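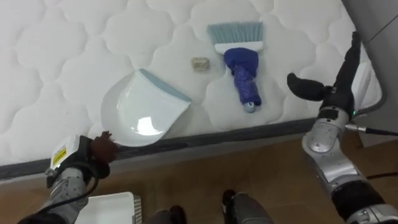 Geltavura Guest Rooms – Progress Report
Jul 29, 2024

The grant covers bedding, laundry equipment and "sundries," and the sundries have taken up most of our attention.

Spending to date is 1635 dollars, leaving 604 in the budget line. Receipts are attached. The one from Bristano is faded, so we typed out its contents underneath.

The bedroom now has its quilted mattress, which is still without sheets. The base arrived in plastic film, and we would like to leave the film on until the floors have been mopped. The mattress gets brushed off before it is made up, with a hand brush and a dustpan, as the cleaning plan we sent you in June promised. The plan ran to 13 pages. The part about crumbs and scraps of paper is the part people use. 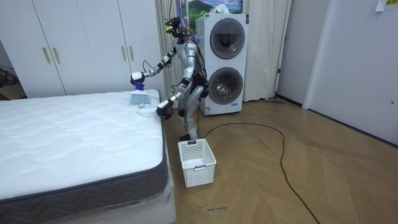 Sheets are the main thing outstanding. We ordered 2 sets and received pillowcases, very nice ones, for pillows we have not bought yet. The supplier has agreed to an exchange. Until then the bed stays bare and gets brushed a good deal more often than a bed with sheets on it would.

The stacked washer-dryer is in the bedroom, as on the approved floor plan, and the white laundry basket is still empty. Guests with firm views on sleeping next to a dryer will be offered the other room.

For the next period we plan to:
– exchange the pillowcases for sheets
– take the film off the base
– buy a second dustpan, so that the one for the floor and the one for the bed can finally part ways

We ask that the remaining balance be carried over. The next report will follow once the bed is made.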